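Learning to whistle at my age

January 2024

So my one resolution this year is to learn how to whistle. I mean properly whistle, a whole tune from one end to the other, the way my grandfather did while he was shaving. I can get a thin sort of hiss out of my front teeth and that's the full extent of my talents so far.

I've tried before. In 1997 I spent an entire summer on it, mostly on the back steps, and my brother Naveen (yes, that Naveen Shukla, the one who comments on all my posts) picked it up in an afternoon just from sitting next to me. He still whistles when he's looking for his keys. I have never forgiven him and I told him so at dinner last week, and he whistled at me.

What got me going again was the bus. There's a man who gets on at Nullthorpe, two stops after mine, and he whistles the whole way into town. Old show tunes, bits of hymns, one thing I'm nearly sure is the jingle from a carpet commercial. He's good! He does that wobble at the end of the long notes, like an opera singer, and he can go up and down without stopping for air. I asked him how he learned and he said he had a gap in his teeth as a kid and his uncle told him to make use of it. I don't have a gap, so that was no help at all, but we had a nice chat about his knees.

I went home and got the one library book I could find on the subject, which is from 2000 and has a lot of drawings of lips. The drawings all look the same to me. The author wants you to say the word "two" and then hold your mouth exactly there, tongue down, and blow as if you were cooling soup. I've been cooling imaginary soup for 9 days. I do it in the car and I do it while the kettle boils, and yesterday I did it in the checkout line until the lady in front turned around to see where the draft was coming from. 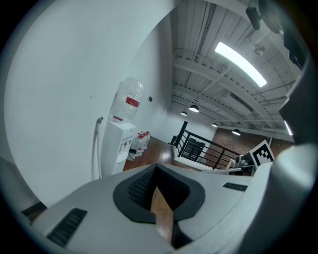 Anyway, the good news is that I've got a note. One! It comes when I pull my bottom lip in a little and stop trying so hard, and it's somewhere near the start of "Moon River," if you're feeling generous. I can hold it for a couple of seconds before it goes back to being plain air. Wet lips help a lot. Lip balm is a disaster, don't even try, and the same goes for crackers.

The trouble is going up. The book says your tongue slides forward for the high notes and back for the low ones, and mine seems to have only the one parking spot. Naveen says I'm thinking about it too much and that I should start with bird calls, where it doesn't matter if you're out of tune. I did some out in the yard and the dog next door went completely nuts, so something must be coming out of me, maybe up where only he can hear it.

I'm giving it until March. My cousin's wedding is then and there's always that long dull stretch while they take the family photos, and I have this picture in my head of strolling around the parking lot whistling like a man in an old movie. If any of you learned as a grown-up, please tell me how long it took. And if you can do the really loud one with two fingers, I'd like to hear about that too - I tried it on Naveen's instructions and mostly got spit on my sleeve.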